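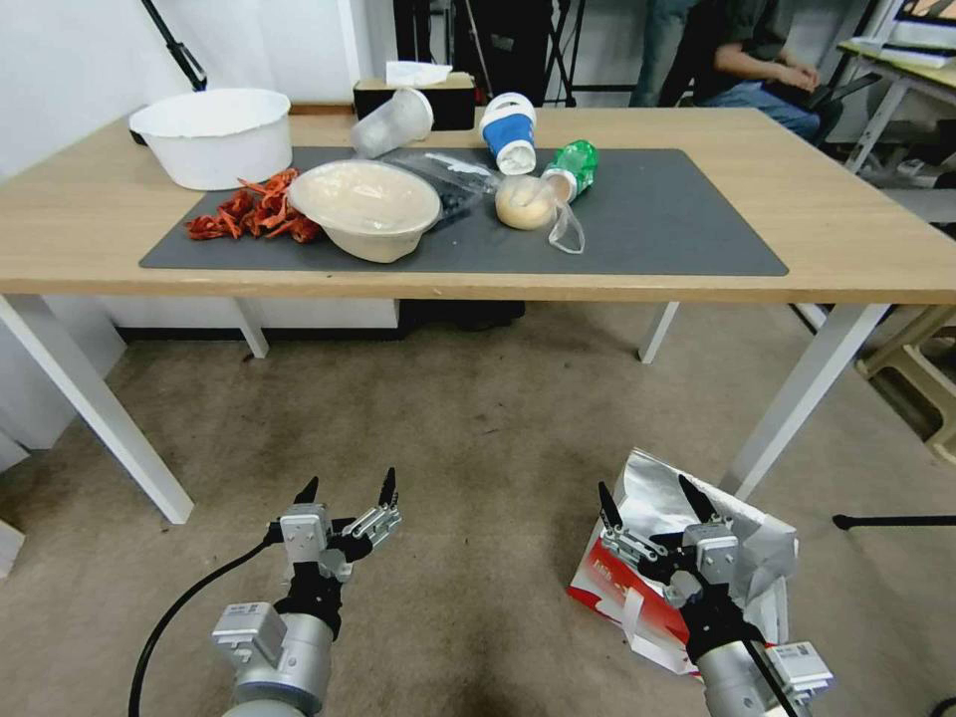

Workroom notebook, March

Table clearing and sorting, second table. Entry begun at 9:40 a.m.

The purpose of this entry is to record how the mixed items on the second table are to be separated, and to settle the order of work so that the next person can follow it without asking. The earlier entry, written under the Medon plan, covered dry goods only. Food, empties and tableware were left out of it.

Items are treated under three headings: food to be kept, tableware, and discards. The gray mat remains on the table throughout. The large white basin stays at the left, toward the back, and is reserved for tableware. The tissue box stays behind it.

Food is to be handled first. The dried chilies, if that is what the red-orange heap is labeled as in the Rajan stock list, are the slowest item. They tangle, and short pieces stay behind on the mat when the heap is lifted in one go. Kulsoom Lashari recommends taking them in small handfuls and brushing the mat toward the front edge afterward. I have adopted this.

The bun keeps its clear wrapper. On an earlier trial it was bagged together with the berries and came out marked on one side. It should go in last, on top.

Procedure as it now stands:
1. Berries, closed and level.
2. Chilies, in handfuls.
3. Tableware to the basin.
4. Cups and empties.
5. Bun.
6. Wipe the mat.

Stock list reference for the food items is 3729. The old reference, 1000, should be struck out wherever it still appears.
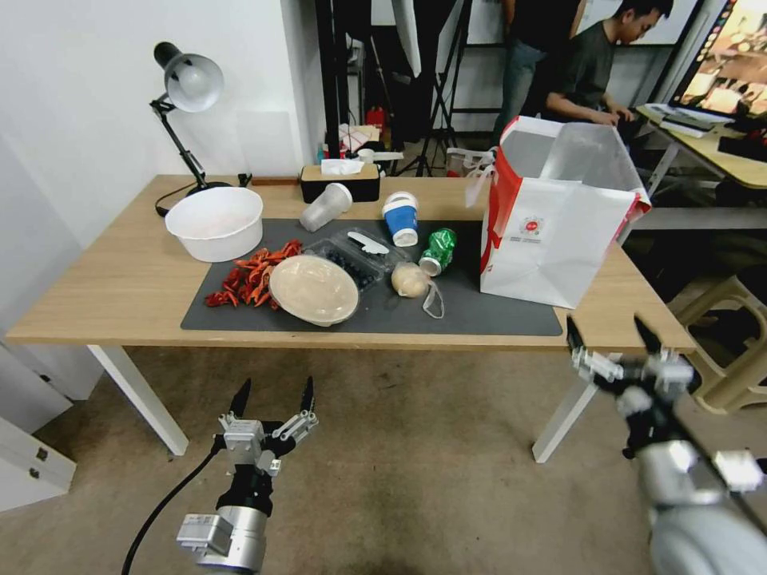 Culeo Household Methods Group - Workroom Notebook, page 21

The white paper bag with the red edging has its place at the right end of the table, open at the top. It is for food only. Discards are to be taken to the bin by the door and should not pass through the bag, even for a short time.

A spoon found on the berry container is to be moved before the container is lifted. It counts as tableware and goes to the basin. The same applies to the round tan piece beside the berries, which the stock list enters as a lid and the Medon plan enters as a dish. I have written to Lurnonura asking that one word be used in both.

The paper cup with the blue band is to be checked for contents before it is discarded. The clear plastic cup may be nested inside a second one if there is one to hand - otherwise it goes to the bin as it is.

The lamp cord at the back left runs close to the basin. Persons lifting the basin should use both hands and draw it forward first. A clip for the cord has been requested.

Open points: whether the tissue box should be moved to the shelf during wiping, and whether step 4 should come before step 3. K. Lashari prefers the present order. I would like to try the other before the sheet is printed.

Copy of this page to the Rajan folder.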